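ok thread time. been heads down on the wrist tracking stack for Gallura and I owe people an update on the software side. posting as I go, between builds

short version: pose pipeline is faster, labels are cleaner, calibration still a pain. long version follows

background for new followers – Gallura is our perception + tooling layer. takes head camera video plus wrist marker detections, puts out hand poses over time. the planner downstream (Astamano) eats those and tries to learn two handed stuff. I do the Gallura half. I only complain about the Astamano half

first thing. marker detection. old code ran the detector on the full image every time, no memory. dumb but it worked. new code predicts where each wrist will be, crops, searches the crop, only goes full image when it loses lock

median per image went from 40 ms to 17 ms on the same desktop. no gpu tricks, just looking at fewer pixels. should have done it a year ago

the catch: when lock is lost on BOTH wrists you pay for the failed crops and then the full search. so worst case got worse. median is not worst case, I keep having to re-learn this

added a cooldown. if a wrist fails three crops in a row, go straight to full image and stay there till you get two good hits. crude. works

next thing, ambiguity. a flat square seen nearly head on has two poses that fit almost equally well. the solver picks one, then the other, and your wrist flips back and forth like a fish

fix is old and boring – solve all the squares on a plate together as one rigid board, then keep the answer closest to the last good one. flips mostly gone. the ones left are when only a single square is visble

cables are the task I test on most right now. picking a bundle out of a pile, both hands close together, black on black on black. everything that can go wrong in the tracker goes wrong at once

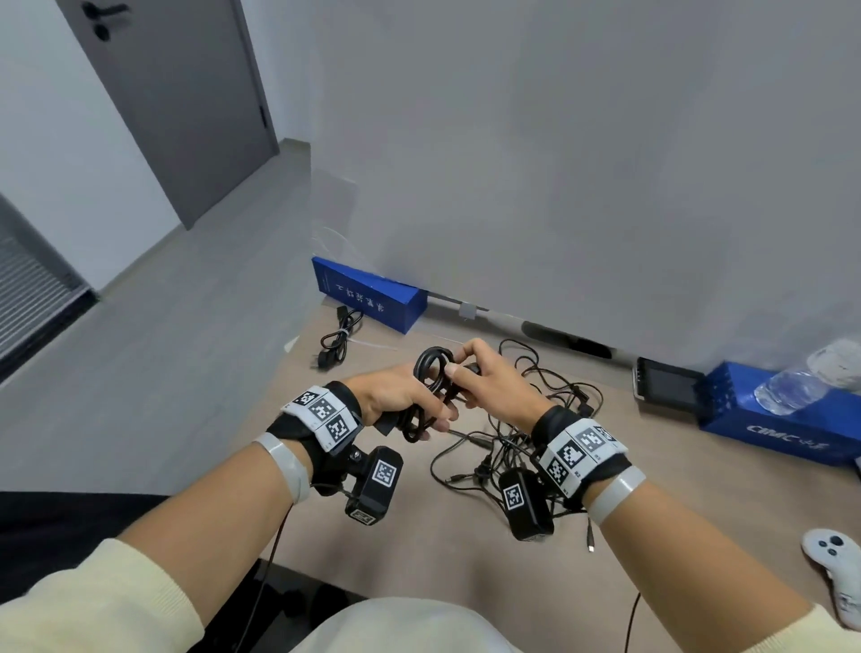

Sturkthorpe, March

wrist plates each have three squares in a row, and the black modules hanging under them carry their own. so in principle there's a plate estimate AND a module estimate per wrist. for ages I just averaged the two. bad idea

averaging a good rotation with a bad one gives you a medium bad rotation, and then the smoother happily believes it. now each one gets a weight from its reprojection error and anything past a threshold is dropped

also: dropped means dropped. the old code set weight to a tiny number "to be safe" and tiny numbers add up when everything else is missing too. found that one at 1am

hands this close together is its own problem. left crop starts seeing right wrist markers. ids are unique so it's not a mixup exactly, but the left crop grows to include them, then grows some more, and now you're back to full image with extra steps

so: crops filter by id before they resize. one line. the test for it took the whole afternoon

contact is the other one. with one hand wrapped round a coil and the other pinching the loops, wrist pose tells you very little about the fingers. we have a separate finger model for that, and it hates thin black things. it'll put a fingertip on a strand of cable with full confidence

not solved. current hack is a penalty when the fingertip moves in a way the wrist can't explain. helps on slow motion, useless on quick regrasps. if you've got something better pls reply

tooling now. I rewrote the viewer. you can scrub, see both wrist tracks, see which markers voted and which got dropped. sounds minor. has found more bugs than the unit tests

example: a session with a weird sideways drift in the right wrist. numbers looked fine. opened the viewer, plate estimate and module estimate sliding apart slowly. plate offset in the config was from an older plate. that's it. that was the bug

config now has a version tag for the plate, and the loader refuses to start if it doesn't match. it has yelled at me twice already. good

some numbers since someone will ask. test set is 108 clips of cable handling. before: 854 flips flagged over the set. after the board solve + gating it's a small fraction, and I'm not posting the exact figure till I've re-run with the fixed config

calibration. Perić is the calibration script, it's named after a street, don't ask. it solves head camera to wrist plate offsets from a minute of waving. still too picky. wave too slow and it's underconstrained, wave too fast and blur eats the corners

it used to just return garbage in the bad case. now it prints which axis it didn't see enough of and you do that one again. small thing, saves a lot of swearing

time sync also. head video and wrist data have different clocks. I was fitting one constant offset per session. long sessions drift. now fitting offset + slope. error at the end of a session is finaly about the same as at the start

Astamano side, briefly. planner gets a confidence per pose now and skips spans below a cutoff. before this it was learning the fish flips as if they were intent. there was a policy that wiggled before every grasp. very proud of it

stuff I want to do next: rolling shutter correction, probably. occlusion prediction from hand pose, so we know a plate's about to vanish before it does. and a proper log format, the current one is json lines and regret

also want the detector to stop re-reading its thresholds from disk on every call. yes it does that. no I won't say who wrote it

can't share the recordings. viewer will go up once I rip the hardcoded paths out, there are many

build's finished, two tests red, back later

edit 27/07/2023 – a few people asked, yes the crop logic is still the same one. cooldown numbers changed to four fails and three hits. fingers still bad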